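후드티 개는 법, 모자 때문에 포기했던 분들 보세요

저희 집 서랍에서 제일 말썽이던 게 후드티랑 모자 달린 얇은 윗옷이었어요. 티셔츠는 착착 세워지는데 후드만 들어가면 줄이 다 무너지더라고요. 이것저것 해보다가 요즘은 이 방법 하나로 정착했습니다. 한 벌에 30초도 안 걸려요!

준비물은 넓고 평평한 자리 하나면 됩니다. 저는 식탁에서 해요. 침대 위에서도 해봤는데 푹푹 꺼져서 주름이 안 펴집니다. 식탁이 좁으면 그냥 바닥에 수건 깔고 하세요.

먼저 옷을 앞면이 아래로 가게 엎어 놓고 손바닥으로 쓸어줍니다. 가운데서 바깥쪽으로요. 이때 밑단을 한번 살짝 당겨서 일자로 맞춰 두면 나중에 훨씬 편해요. 저는 이걸 자꾸 빼먹어서 다 접고 다시 푼 적이 한두 번이 아니에요 ㅠㅠ

다음은 양쪽 옆선을 가운데로 접어요. 오른쪽 먼저, 그다음 왼쪽. 소매는 접은 몸판 위로 내려서 밑단 쪽을 향하게 두고요, 길면 중간에서 한 번 꺾어 주세요. 폭은 16cm 정도면 좋겠지만 서랍마다 다르니까 자로 한번 재보시는 게 제일 정확합니다. 저희 집 서랍은 14cm가 딱 맞아요.

이제 문제의 모자! 모자는 반으로 접어 납작하게 만든 다음 등판 위로 내려놓습니다. 끈이 있으면 모자 안쪽에 쏙 넣으세요. 안 그러면 꺼낼 때 옆 옷까지 줄줄이 딸려 나와요. (끈 끝에 쇠 장식 달린 옷은 특히요.)

마지막으로 밑단부터 위로 두 번 접어 올리고, 모자 쪽을 그 위에 덮습니다. 두께가 좀 생기는데 손으로 꾹 눌러서 공기를 빼주면 돼요. 세워 봤을 때 픽 쓰러지면 폭이 너무 넓게 접힌 거니까 옆선부터 다시 하시고요.

원단 얘기도 조금만 할게요. 기모 후드는 두꺼워서 두 번 접으면 벽돌이 됩니다. 그런 건 한 번만 접고 서랍 맨 뒤로 보내요. 반대로 여름용 얇은 건 미끄러워서 잘 풀리거든요. 저는 얇은 옷만 따로 돌돌 말아서 4벌씩 Mabuza 정리함에 넣어요. 8월에 가방 쌀 때도 그대로 통째로 꺼내면 되니까 편하고요.

다음 글에서는 후드 집업 접는 순서를 올릴게요. 지퍼를 끝까지 올리고 시작하는 게 핵심인데, 저는 목 쪽을 조금 열어 두는 편이에요.
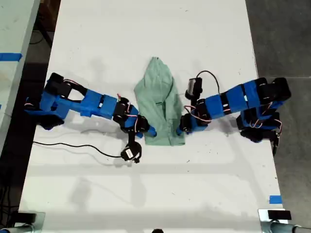

후드티를 옷걸이에 걸어 두면 안 되나요?

얇은 옷은 걸어도 괜찮아요. 두꺼운 건 모자 무게 때문에 목둘레가 늘어나고 어깨에 뿔이 생기니까 접어서 보관하는 쪽을 권해요. 꼭 걸어야 하면 어깨 부분이 두툼한 옷걸이를 쓰고, 모자는 옷걸이 고리 뒤로 넘겨 주세요.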